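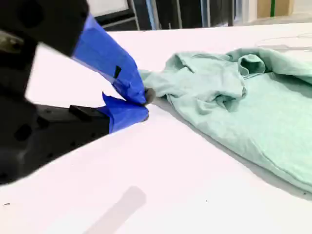 Photo: Saltex / Shayne Mudgway

About Saltex

Saltex records manual tasks for robots. An operator drives the arms by remote control, the arms do the work on the table, and every joint position is logged alongside the video. Customers use the recordings to train their own control software. We do not sell robots.

The company was started by Shayne Mudgway after several years of writing motion scripts for packaging lines. Scripts worked well for boxes and poorly for anything soft. Garments became our first subject for that reason, and they are still the largest part of our catalog.

What we record

Our current garment set, Fadach, holds 2605 accepted episodes. Each one covers a single task, such as gripping a shirt by one end or making a fold, from start to release. Episodes with dropped frames or a lost controller signal are rejected at review. In June we rejected 251.

Operators train for 400 practice episodes before their work counts toward a set. Most of that time goes into grip. Closing on knit fabric takes a different habit from closing on a rigid part – the operator has to judge how much cloth is between the fingers from the camera view alone.

Two-arm work is recorded on a white table with the arms facing each other and the garment between them. Each arm carries its own wrist camera, and an overhead view is stored with the wrist views on a shared clock.
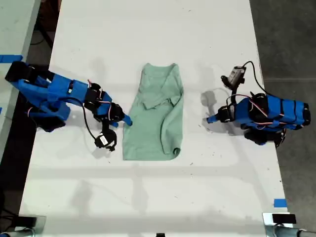
How we work with customers

A project begins with a written task definition: starting state, end state, and what counts as a failure. We record a small pilot batch, the customer trains on it, and the definition is usually revised once before full recording.

Zokia and Damasceno are long-term customers. Zokia commissions folding tasks; Damasceno buys sorting and bagging. Raw logs are delivered with the video, unfiltered – smoothing is left to the customer.

Visits to the recording floor can be arranged through the front office, extension 1847.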